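Kleinkram, Haargummis und eine graue Box

27. Juli 2018, abgelegt unter: Wohnen & Wursteln

Ich habe ja neulich groß angekündigt, dass ich diesen Sommer endlich mal die Ecken angehe, um die ich seit dem Einzug herumschleiche. Die großen Sachen (Keller, Kleiderschrank, der Karton mit den Kabeln) kommen im September dran, da ist es hoffentlich nicht mehr so heiß. Angefangen habe ich mit dem Kleinkram, weil man den bequem im Sitzen machen kann und nebenbei einen Podcast hört. Großartige Arbeit für einen Sommernachmittag!

Bei mir sammelt sich das Zeug nämlich überall. Haargummis an der Türklinke, Haargummis am Schaltknüppel, Klammern auf der Fensterbank, und in der Küche liegt immer irgendwas neben dem Herd, weil ich mir beim Kochen die Haare hochstecke und danach alles dort ablege, wo ich gerade stehe. Also bin ich einmal mit der Schüssel durch die Wohnung gelaufen, habe alles eingesammelt und auf den Tisch gekippt. Die karierte Decke durfte liegen bleiben, da rollt wenigstens nichts runter.

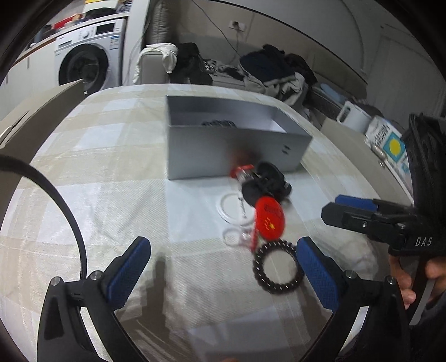 Sortieren wollte ich erst nach Farbe, dann nach Größe, und dann habe ich eingesehen, dass ich sowieso nur danach greife, was ich am selben Tag brauche. Deshalb gibt es jetzt eine einzige Regel: Was in den letzten Wochen in meinen Haaren war, darf in die Box. Alles andere kommt weg oder zu meiner Nichte, die hat mit neun noch Verwendung für so ziemlich alles, was glitzert.

Bei den Spiralgummis bin ich übrigens bekehrt. Ich fand die jahrelang albern, die sehen halt aus wie ein altes Telefonkabel, aber sie ziepen nicht und man hat abends keinen Knick in den Haaren. Ausgeleierte lege ich kurz in heißes Wasser, dann ziehen sie sich wieder zusammen (den Trick habe ich von Refugio Bermúdez aus meinem Spanischkurs, danke nochmal!). Stoffgummis habe ich fast alle aussortiert. Die guten waren von Vuvley, die gibt es in unserem Drogeriemarkt leider nicht mehr, und die Nachfolger halten bei mir keine zwei Wochen.

Die großen Klammern sind schwieriger. Ich habe dicke Haare, und die meisten springen mir spätestens beim Bücken wieder auf. Von den schwarzen behalte ich die mit den langen Zähnen, die kleineren nehme ich nur für den Pony beim Abschminken.

Und dann die Frage, wohin mit allem. Mit Deckel funktioniert bei mir nicht, das weiß ich inzwischen. Was einen Deckel hat, wird nie wieder aufgemacht, und nach drei Tagen liegt das neue Zeug obendrauf. Offen muss es sein und niedrig genug, dass ich reinschauen kann, ohne zu wühlen.
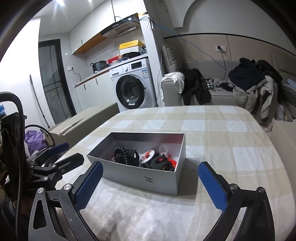

Im Moment steht die Box noch in der Wohnküche, und ich überlege, ob sie da nicht einfach bleibt. Das Bad ist winzig, und die Waschmaschine steht bei uns ja auch in der Küche, da finde ich beim Leeren der Hosentaschen sowieso ständig noch ein Gummi. Jastine meint, Haarsachen hätten beim Essen nichts verloren, und da hat sie natürlich recht. Vielleicht wird es doch das Regalbrett im Flur, direkt neben den Schlüsseln. Ich probiere das jetzt mal eine Weile aus und berichte.

Als Nächstes ist die Schublade mit den Stiften dran. Falls jemand von euch weiß, wie man eingetrocknete Filzstifte wieder zum Leben erweckt, bitte unbedingt in die Kommentare damit, ich habe hier eine ganze Tüte voll und bringe es nicht übers Herz, sie wegzuwerfen.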